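Studio notebook, February. Plodau sessions, back room

Started at the desk before the others were up. Notes from last night are in the other book, so I'm copying the parts that matter and leaving the rest.

Track 2 ("Ulus") still has the low hum under the cello. I swapped the DI box, then the cable, then ran the preamp off a different outlet. Swapping the box changed nothing. The outlet did. The hum dropped far enough that I can only hear it with the fader all the way up, so the dimmer circuit is the likely cause. Norbert Orbán says the same thing happened to him at Teltwood and that he ended up recording everything with the lights off. 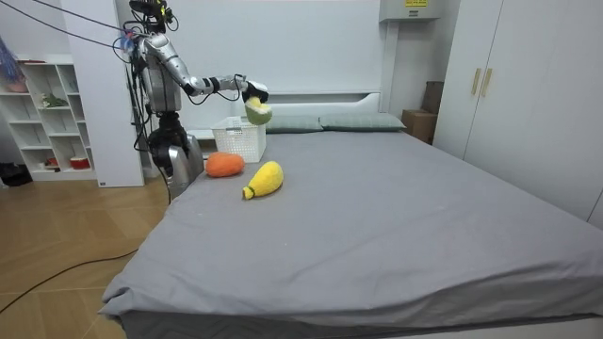

Vocal position for "Bowen" next. The live room is too bright for Rhun's voice, there's a slap off the window wall that no amount of moving the mic gets rid of. I want to try her in a bedroom. A big mattress soaks up a lot in the low mids, and one as large as the one in the photo would probably do more than both of our foam panels. Mic at chest height, pointing away from the wall, singer facing the bed. Cledwyn Gittins thinks it will come out too dead and we'll be adding reverb for a week. He may be right. We'll do a verse each way and compare.

Mic list so far: large condenser on voice, ribbon as a spare, small condenser on the cello, bridge side. The ribbon needs more gain than the small interface gives it without hiss. Use the outboard pre for that one.

EQ on the rough mix of "Bowen": high-pass on the vocal at 80 was doing too little, moved up. Dip at 200 on the cello, 3 dB, narrow. Dip at 800 on the piano, 2 dB, wide. Piano sits behind the voice now and I stopped fighting with the fader in the second chorus.

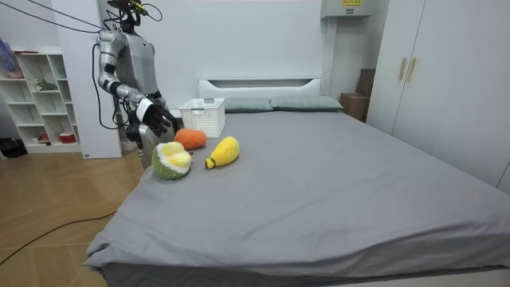

Do we print the vocal with compression?
Only a little, just enough to catch the loud lines, and keep a clean copy on a second track in case we regret it.

Jonas Eberhard asked for stems for the film cue. He wants them without the master bus chain, all starting from bar one, even the ones that don't come in until the end. File names: song, part, take. No "final" in the name – we had three of those last time and the wrong one went out.

Ashraful Nanayakkara came by with the harmonium. Two reeds are slow to speak. He warmed it up by the heater and one of them came back, the other still sticks on soft notes. I wrote the part around it for now. If it frees up we can put the low D back in at the bridge.

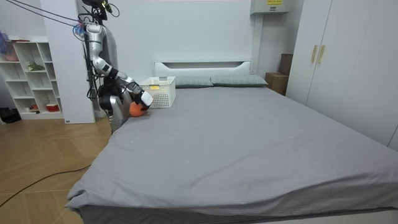 Plodau, February, late afternoon

Did the comparison. Rhun sang the first verse of "Bowen" in the live room and again in the bedroom. Same mic, same pre, gain matched by ear and then checked on the meter. The bedroom take is drier and closer, consonants are clearer, and the slap is gone. It does lose some air at the top. Cledwyn still prefers the live room for the last chorus, where she opens up and the room helps.
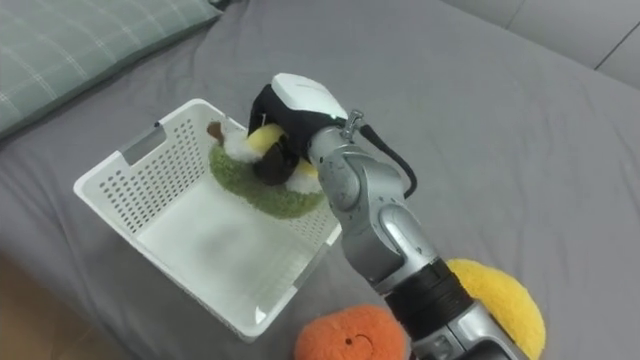
So the plan is verses dry, last chorus in the live room, and a short plate on the verses to bring the two nearer each other. The join is at the breath before the chorus. I tried a crossfade there on the roughs and it holds up on speakers, less so on headphones. Needs another go with fresh ears.

To do: new cable for the talkback, send Jonas the cue stems, retune the piano's top octave, back up both drives, ask Norbert if the second ribbon is still at Teltwood.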